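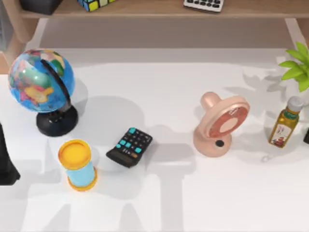
Ticket: Shared calendar not updating for Trineck staff
Opened by Suha Khalaf, September
Assigned to: Nii Essien, Service Desk
Status: Resolved

Reported issue
Staff in the Trineck office report that room bookings made in the shared calendar do not appear on other users' computers. Two bookings for the same meeting room were accepted for the same hour. The web version of the calendar shows the correct entries.

9:40 a.m. – N. Essien
Confirmed the fault on the reporter's account. The desktop program displays its last successful update as the previous evening. Restarting the program made no difference. Users have been asked to make bookings through the web version until further notice.

10:25 a.m. – N. Essien
Removed and re-added the shared calendar on one account. Entries loaded up to a point and then stopped. No error was displayed. Escalated to Madalena Cunha, Mail and Calendar Services.

11:50 a.m. – M. Cunha
The room calendar holds more than 3,000 entries, many of them repeating bookings with no end date. The sync service reads entries in batches of 500 and stops at a damaged entry in the second batch. The entry is a repeating booking carried over from the old Vávra system.
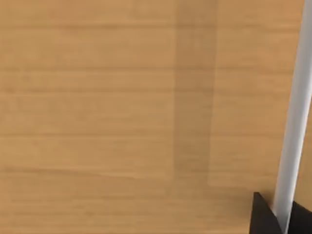
Wood surface, close view.

1:15 p.m. – M. Cunha
Exported a backup of the calendar, then deleted the damaged entry. Sync completed on both test accounts. The owner of the booking, Carla Tarawneh, has been asked to create it again with an end date.

2:30 p.m. – S. Khalaf
Bookings now appear as expected in this office. One of the double bookings has been moved to the following morning. The ticket may be closed.

Follow-up
Old repeating bookings are to be reviewed under a separate request – owner Toivo Jääskeläinen.

Service Desk | Contact us | © Tinetti | Back to top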